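Can it lay the table yet? Living with the Trekard kitchen arm

I should say at the start that I wanted to like this. I have wanted a machine to do my washing up since I was old enough to be handed a tea towel, so when the chance came to try the Trekard arm with the Flullholm hand fitted, I cleared the kitchen table on a Sunday morning and made a large pot of tea. It stayed with me long enough to meet most of my chores, and I have grown fonder of it than is probably sensible for a reviewer.

Setting up

The booklet is friendly and far too long, and I read nearly all of it. You fix the base to the table, run the cable so it has plenty of slack (do take this bit seriously, I had it snagged twice), and spread a plain dark cloth under everything. After that the arm has a good look round and asks you to name what you want moved. It took me until lunchtime. Someone handier would be done by elevenses.

It costs £671 with the hand included, or £367 if you make do with the simpler two-pronged gripper made by Zestex. I tried both and would save up for the hand — the Zestex is sturdy enough but it does treat a teacup like a gatepost.

Clearing and laying

I began with cutlery, and I'm sorry to report that cutlery is still beyond it. A fork lying flat gave it no end of trouble, and a teaspoon was pushed gently all the way to the edge of the table and over. Mugs were better. Out of nine mugs it put eight on the shelf, and the ninth lost only its handle. It is slow, mind you. I could have done the lot while it was thinking over the second one, but I wasn't in a hurry and there was something very restful about watching.

Folding napkins I gave up on after one evening. It can pinch a corner and lift it nicely, and then it seems to lose heart.

Fruit and other round things

I had expected trouble with anything that rolls, and this turned out to be the part I enjoyed most. The fingers close over the top and underneath, much as mine would, and the grip on an apple is firm without being fierce. I looked over every piece of fruit afterwards like an anxious greengrocer and found just one bruise, on a pear that was past its best already. Oranges went well too. Grapes did not, and we shan't speak of the boiled egg.
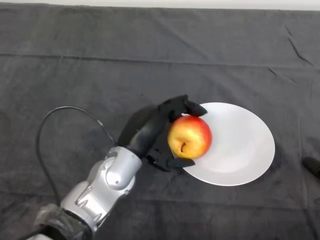

Noise, cleaning and keeping it happy

It hums a little, about as loudly as my fridge, and you soon stop noticing. The hand must be kept away from water, so there goes my dream of the washing up, at least until Gebremichael bring out the waterproof glove they have been promising for this model. A damp cloth over the finger joints at the end of the day is enough. Crumbs do get into the gaps, and I found an old soft toothbrush was the best thing for those.

Would I buy one?

For chores alone, no, not yet. A patient child of eight would beat it at every job I set, and would manage the forks as well. But if you like tinkering, or you have trouble gripping things and want somebody (something, I suppose) to pass you fruit and mugs across the table, I can see it earning its place. I'd ask Trekard for a quicker hand, a shorter booklet and some help with cutlery, and I would gladly clear the table again to try the next one. Mine goes back in December and I shall miss the humming.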